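Gripper pair bench log: pads, pivots, jaw zero

Oct 14, 2018

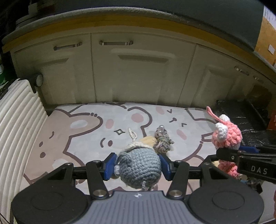 Entered by: bench 2, Horkonbridge shop
Unit: hand-held pair, left + right
Filed under: upkeep / jaws

Left unit on the blue-gray crochet ball, both pads touching, right one coming in from the side by the pink one. Cartoon mat down. This is the grip I want back every time after a pad change, so writing down how it got set before I forget.

Starting point. Cycle counter on the left read 3,816 when I pulled it, right read 3,418. Pads are due at 1,000 since last change and both were past it. Should have been done in September, wasn't. Counter on the left is the Trostik one and does not reset when you change pads, so you have to write the number down. Writing it down: 3,816.

Symptom was the left jaw closing late. Right pad landed first, pushed the toy over, then left pad caught up. On hard parts you don't notice. On yarn you do, the thing rolls and the grip ends up high. Crochet is a good test for this, keep using it. The strand hanging off the bottom of the ball wants to go into the center body when the jaws come in low. Check for fuzz every time.

Pads first.
- old ones off, warm them a bit with the hair dryer or they tear and leave half the glue behind
- scrape with plastic only. there is already a scratch on the left finger from someone using a blade
- alcohol, wait, alcohol again
- new blue pads, press flat on the bench for a count of 60, don't squeeze them against each other, they creep sideways
- leave overnight. I left them overnight

Got the blue from the Nisbridge batch. Slightly stiffer than the old ones I think, could be they are just new. Do not mix batches on one gripper. Left and right unit can differ if they must but not two pads on the same jaws.

Then the pivots. The two wide silver screws at the base of the inner links. Left-hand one had backed out a quarter turn, which explains the late jaw all by itself. Took both out, cleaned the threads, small dot of blue threadlocker, back in. Snug then back off a hair till the link swings under its own weight. If you just crank them down the jaws feel great cold and then stick after an hour. Did that in September, had to redo the whole thing.

Smaller fasteners up at the top joints: checked, didn't touch. One on the right unit is a bit chewed up in the head. Order spares. Hijazi part list has two lengths that look the same, we want the SHORTER one, the long one rubs on the outer arm. Put the long ones in the wrong-parts bin and labelled it, somebody put them back. Labelled it again.

Jaw zero, after pads not before:
1. power off, close by hand, no force, till pads just kiss
2. look down between them against something white. light gap should be even top to bottom
3. gap at the tips = links uneven, back to pivots. gap at the base = pad isn't flat, redo pad
4. power on, hold closed, set zero
5. open all the way, close, read. want it inside 0.2 mm of zero
6. do it 7 times. if it wanders more than once, don't use the unit, find out why

Left: first try wandered on three out of the 7. Found a bit of yarn wound around the pivot, under the screw head where you can't see it without taking it out. Tweezers. Second try clean, all inside. Right: clean first time, only did the pads on that one and wiped down the arms.

Soft grip check on the ball. Set force to low, close, look for both pads touching at the same time and the stitch rows not getting squashed. If rows start to bulge out over the top of the pads that's too much, come down one step. Ended up one step lower than the old setting on the left. New pads grab more. Same on the right, left it one step lower there too so they match, easier to remember.

Lift by hand, tilt both ways, set down. Didn't slip on either unit. Ran the pink one too with the right unit, more awkward because of the cord, have to come in from lower down or the cord gets pinched between pad and arm. Beaded one not tried with the new pads. Beads will probably mark them. Try it last, on the old pads if someone kept them (I kept them, drawer under the vise).

Two grippers in close: outer arms knock if both come in at the same height. Found out with a loud click, no damage. Keep one higher till the first has let go. Should really be in the setup sheet, it isnt.

Mat: keep the cartoon one for now. Plain white shows the fuzz better but slides. Wipe with a damp cloth, no alcohol, it takes the print off.

Left to do
- spare fasteners, short ones
- fix the pad interval in the sheet, it says 1,000 on one page and "monthly" on another. 1,000 is right
- cover for the pivots? tape would do. yarn is going to keep getting in there
- cable on the right unit, strain relief is getting soft, look at it next time its apart
- write next pad change on the case: left at 4,816, right at 4,418

Added later: re-checked zero on the left after it sat with power on over lunch. Read 0.1, fine. Screws haven't moved, put a paint dot across each head so we can tell. If the dot lines are broken, stop and redo from the pivots on, don't just re-zero it.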